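Ticket: Zone 2 failing to reach set run time, dry patches on new turf
Product: Dreledora irrigation controller, outdoor model
Site: Urrutia sports ground, lower pitch
Opened by: Fermín Espinoza
Opened: 11/23/25
Status: Closed

Problem as reported

The lower pitch was laid with rye and bluegrass turf in August. Zone 2 covers the eastern half. The controller is set to run each zone for 25 minutes before dawn. Zones 1, 3 and 4 complete normally. Zone 2 starts on time, runs for a few minutes and stops. The log shows "Z2 ended early" with no fault code. The turf along the east touchline is dull, and footprints stay visible on it. A screwdriver goes into the ground easily on the west side and stops at the depth of the turf mat on the east.

No change was made to the schedule before the fault appeared. The rain sensor has been bypassed at the terminal strip since installation.

First reply from support

Please confirm the following before any parts are sent out:

Firmware version, from the Info page.
Resistance across the zone 2 solenoid, measured at the controller with the field wire disconnected.
Whether zone 2 will run for its full time when started by hand.
Water meter reading before and after one complete cycle of all zones.

Do not run a manual cycle in the middle of the day if the pitch is in use. The heads on the touchline take a moment to drop.

Reply from site

Firmware is the version it was delivered with. No update has been applied.

Solenoid resistance on zone 2 matches the other three to within the accuracy of the meter. There is no reading to earth. The splice in the valve box was opened, dried, remade with a new gel connector and closed. The fault was the same the next morning.

Started by hand, zone 2 runs its full time. It was tried twice, once with the pump cold and once straight after zone 1. Pressure at the far head was steady both times and all heads came up.

The meter recorded 2,159 litres for the scheduled cycle. Namico, who designed the layout, gave a higher figure on the commissioning sheet. The shortfall is consistent with one zone stopping early. The other zones look correct.
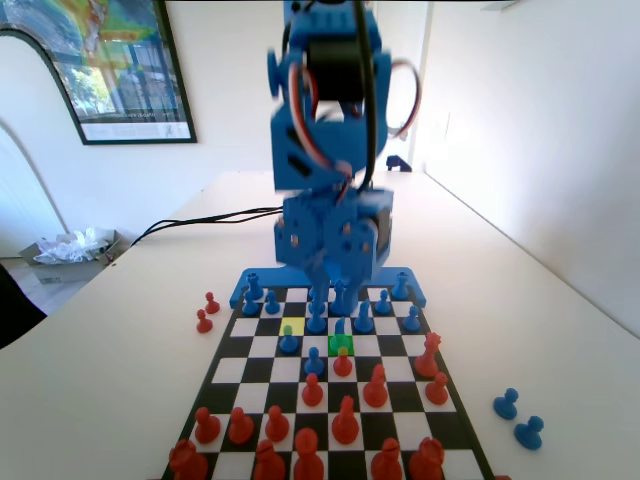
Swapping the outputs was the next step. The zone 2 field wire was moved to terminal 3 and the zone 3 wire to terminal 2. On the following scheduled run the eastern half was watered in full and the area normally served by zone 3 was cut short. This clears the valve, the wire and the splice. The fault stays with the controller's second channel, and only when the schedule is in charge of it.

Second reply from support

Thank you, the swap test is useful. A failed output on the board would normally stop the zone under manual control as well, so the board is unlikely to be the cause. Please look at two settings that are easy to miss.

Under Advanced, check Flow Limit for each zone. It is a ceiling in litres. When a scheduled run reaches it the zone closes and the log records "ended early". Manual runs ignore it. The factory value is off.

Under Programs, check that program B is empty. A second program with an overlapping start will take over from the first without a warning.

Reply from site

Program B is empty.

Flow Limit is off on zones 1, 3 and 4. On zone 2 it was set to 800, with the box ticked for "divide by start times". There are four start times in program A, left over from the first weeks after laying when the turf was being watered little and often. Three of them are disabled but they still appear in the list — it seems the controller counts them when it divides.

That gives 200 litres for the one start that is in use, and it matches the point where the zone closes.

Nobody here remembers entering the limit. It may have been set at commissioning by Uvar, who fitted the pump. It is not on their sheet.

Action taken

Field wires returned to their original terminals.
Flow Limit on zone 2 set to off.
The three disabled start times deleted.
Settings saved to the card and a copy kept with the valve plan.

Result

Zone 2 has completed its run on every scheduled cycle since the change. The log shows "Z2 complete". The screwdriver now goes in to the handle on the east side, apart from a strip by the corner flag where the subsoil was compacted by the delivery lorry. That strip will be spiked by hand and is not part of this ticket.

Note from support

The counting of disabled start times has been passed to the firmware team as a separate item. Until it is changed, delete unused start times on any zone with a flow limit. Switching them off leaves them in the calculation.

Ticket closed at the customer's request.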